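The Bread Basket Question

My aunt left me the orange basket, and my cousin the brown one, and she did it in writing.

I should say right off that neither basket was worth anything. She bought them in Ilholm, the summer the ferry broke down and she was stuck there for 6 nights with one change of clothes and a paperback about whales. She used to tell us she'd spent her last money on them, which wasn't true at all (she'd also bought a hat). They came home on her lap, stacked one in the other, and from then on the orange one was for bread and the brown one was for "everything that isn't bread", which was her entire filing system. Bills, batteries, the good scissors, a tooth of mine she refused to throw out.

So in November my cousin and I drove up to clear the house. It's 366 kilometres, and we argued for most of them, mainly over the heater, and then over whether you could get a decent pie in Dorkex any more. You can't. I had mine anyway.

We'd been told the baskets were in the linen cupboard. They weren't. They weren't in the kitchen either, or the laundry, or the sleepout where she kept all the things she'd promised to give back to people. We found three casserole dishes with other families' names on masking tape. We found the whale book! We found a receipt from a furniture place called Coreo for $3,672, and neither of us could work out what on earth she'd bought, because there wasn't a stick in that house younger than I was. My cousin folded it up very small and put it in her pocket like it was evidence.

It was nearly dark by the time I looked in the wardrobe, behind the winter coats, and there they were in a pillowcase with the top knotted. I carried them home in that same pillowcase and didn't undo it for weeks. When I finally did, my cousin was over, and we put them on the white table and just looked at them for a bit.
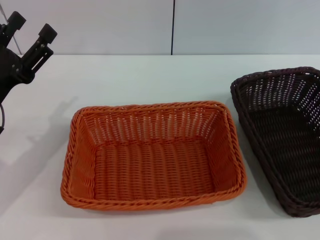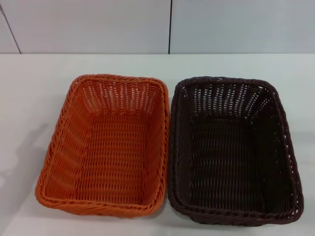

My cousin spoke first, and what she said was, "I want to swap." I'd half known it was coming. She'd loved the orange one since she was tiny, she used to sit under the table and wear it as a helmet, and I'd always been the one told off for rummaging in the brown one. I said our aunt must have had her reasons. My cousin said our aunt once left a whole Christmas ham on the roof of the car, so let's not go overboard about her reasons. I ran my thumb along the edge of the orange one, that fat twisted rim like a bit of rope, and I could hear exactly how she used to drag it across the table at lunch, bump bump bump, toward whoever was sulking. It was usually me. You couldn't keep up a sulk with a bread roll coming at you.

I told my cousin that, and she went quiet. Then she said the brown one was where she used to hide notes. She'd write our aunt little complaints about me (spelled terribly, I'm told) and push them down among the bills, and every one of them got answered. In pen, with a date. She still had the lot in a shoebox. Sixty-odd of them, I said, joking, and she said 66 and she wasn't joking a bit.

Well, I'd had no idea. All those years I thought she was only after the scissors.

We had a cup of tea over it, and then another. She tried the brown one on her lap, the way our aunt must have carried it on the ferry, and she sort of patted the side of it. I asked if she still wanted to swap and she said to give her a minute.

The dog started up then. Lu can't stand anyone having tea without her, and she got up on her back legs with her chin on the table, looking from one of us to the other as if we might be made of cheese. My cousin laughed and got up to find her a biscuit and took the basket with her, tucked under her arm, into the kitchen. She had it under her arm when she put her coat on, too.

I rang her the next night to ask about the receipt. She'd phoned the shop and they'd gone and looked it up.

"It's a bed," she said. "It's still there. She paid for it and never told them where to send it."

"What sort of bed?"

"A bunk," she said.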